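Cahier d'atelier, juillet
Encres jaunes pour l'affiche Brurik

Repris ce matin là où j'avais laissé les jaunes, c'est-à-dire nulle part. Le pot mélangé en juin a fait une peau épaisse comme du cuir (couvercle mal vissé, c'est moi, je plaide coupable) et ce qui reste dessous est plein de petits grumeaux. J'ai filtré au bas nylon, j'en ai sauvé un fond, et je l'ai étiqueté « essais seulement ». Merci de ne pas tirer une commande avec !

Rappel pour ceux qui prennent le cahier en route : l'affiche Brurik se fait en trois passages, jaune, puis bleu pâle, puis un vert foncé pour le texte. Tirage de 435, sur le papier Xie crème. Le crème est joli mais il mange le jaune. Sur le blanc de l'atelier j'ai un citron bien franc, sur le Xie j'ai de la moutarde. Donc on recommence.

Essais du matin

Base transparente, pigment Fluvutum jaune, dosé à 5 grammes pour 1000 de base. Trop timide, on dirait que quelqu'un a renversé de la tisane. Passé à 50 pour 1000 : là oui, ça chante, mais l'encre devient courte, elle casse sous la raclette au lieu de filer, et les bords du grand disque sortent dentelés. Ajouté du retardateur au pifomètre, ce qui est exactement ce que je reproche aux autres, donc pas de quantité à noter, désolé. La feuille marquée A3 au dos est la seule correcte.

À refaire proprement avec la balance. Elle dérive en ce moment, pensez à la remettre à zéro entre deux pesées et à fermer la fenêtre, le courant d'air suffit à la faire danser.

Autre chose qui me trotte dans la tête : le jaune change complètement selon le voisin. Posé seul sur le crème il est mou, posé contre le bleu pâle il se réveille d'un coup. Les fabricants de chips le savent depuis longtemps, allez voir un rayon et regardez un paquet Lay's jaune couché sur un paquet bleu pâle et blanc, même à l'ombre de l'étagère du dessus le jaune tient. Je ne vais pas faire une affiche de chips, mais je prends la leçon.

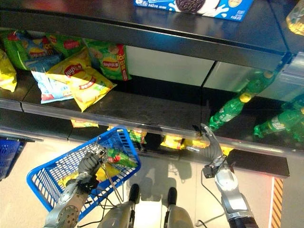 Décision sur l'ordre des passages

Jusqu'ici on tirait le jaune en premier par habitude, du clair vers le foncé, comme tout le monde. J'ai essayé l'inverse sur des chutes : bleu pâle d'abord, jaune ensuite, avec un filet de papier nu entre les deux. Le filet change tout ! Sans lui, le jaune bave sur le bleu et on obtient une frange verdâtre assez triste. Avec, les deux couleurs restent propres et l'œil fait le travail tout seul.

Le problème, c'est le repérage. La table Dalo a du jeu dans la charnière gauche, je l'ai encore sentie bouger en relevant le cadre. Pour un filet aussi fin, un décalage d'un cheveu se voit tout de suite. J'ai resserré, mis une cale de carton sous la butée, et les dernières chutes tombent juste. Tant que la cale est là, NE PAS toucher à la charnière, même si elle grince. Elle grince, c'est sa personnalité.

Si jamais le jeu revient, plan B : élargir le filet sur le typon. Moins élégant, et il faudra réinsoler l'écran, mais on dormira mieux.

Notes sur l'écran

Insolation trop courte sur l'écran du vert. Les petites lettres du bas se sont bouchées au dépouillement, enfin non, c'est l'inverse, elles se sont ouvertes : l'émulsion est partie entre les jambages et le « m » ressemble à un pâté. J'ai refait une gamme de temps avec le cache en carton, par bandes, et la quatrième bande en partant du bord est la bonne. Je l'ai entourée au feutre sur la gamme, punaisée à côté de l'insoleuse. Attention, la gamme vaut pour l'émulsion du pot ouvert, pas pour la nouvelle.

Dégravé l'ancien écran du programme de printemps au passage. Il restait une image fantôme très jolie, j'ai presque eu des remords.

Le vert, maintenant. Dans ma tête il devait être sombre, presque sapin. En vrai, avec le jaune à côté, le sapin fait deuil. J'ai remonté vers un vert plus vif en ajoutant du jaune (toujours le Fluvutum, ça a l'avantage de lier les deux encres entre elles) et c'est nettement plus gai. Un vert bouteille de soda, avec le bouchon jaune et tout, voilà où on en est. Le texte reste lisible à l'autre bout de l'atelier, j'ai fait le test en plissant les yeux depuis l'évier.
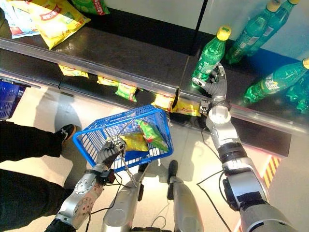
Atelier d'impression, section sérigraphie et encres

Après-midi, suite

Séchage : le Xie boit beaucoup, donc au toucher c'est sec presque tout de suite, et c'est un piège. J'ai empilé deux feuilles trop tôt et le jaune a marqué le dos de celle du dessus. Il faut laisser chaque feuille sur la claie le temps de tirer toute la rangée suivante, sans tricher. Et ne pas poser le ventilateur face aux claies du bas, les coins se relèvent et le repérage du deuxième passage devient une loterie.

Le papier gondole aussi légèrement après le bleu. Je vais laisser les rames ouvertes dans l'atelier cette nuit, qu'elles prennent l'air de la pièce avant qu'on les mouille d'encre. Ça avait bien marché pour les cartes de vœux, alors pourquoi s'en priver.

Côté raclette, j'ai pris la moyenne pour les aplats et je garde la dure pour le texte. La moyenne a une entaille au tiers de sa longueur, ça laisse une ligne plus chargée dans le grand disque. Affûtée, l'entaille est toujours là mais moins méchante. Il faudrait en racheter une, je le mets sur la liste avec le ruban adhésif et les spatules (où passent les spatules ?).

Petit calcul de fin de journée : au dosage fort, le pot de Fluvutum ne fera pas le tirage complet plus la gâche. J'hésite entre en recommander et réduire un peu le disque jaune. Le réduire me fait mal au cœur, c'est lui qui porte l'affiche. Je penche pour la commande, dites-moi si vous en avez besoin aussi pour les étiquettes, on groupera.

À faire à la prochaine séance

Repeser le jaune fort, retardateur compris, et noter enfin les quantités.
Tirer une épreuve complète sur Xie avec les trois couleurs, bleu en premier.
Vérifier la cale de la Dalo avant chaque passage.
Réinsoler le texte au bon temps.
Montrer l'épreuve aux gens de Brurik à la lumière du jour, surtout pas sous le néon du fond qui verdit tout.

Épreuve A3 et chutes avec filet rangées dans le tiroir plat du haut. Le pot d'essais est sur l'étagère de l'évier, couvercle vissé à fond cette fois.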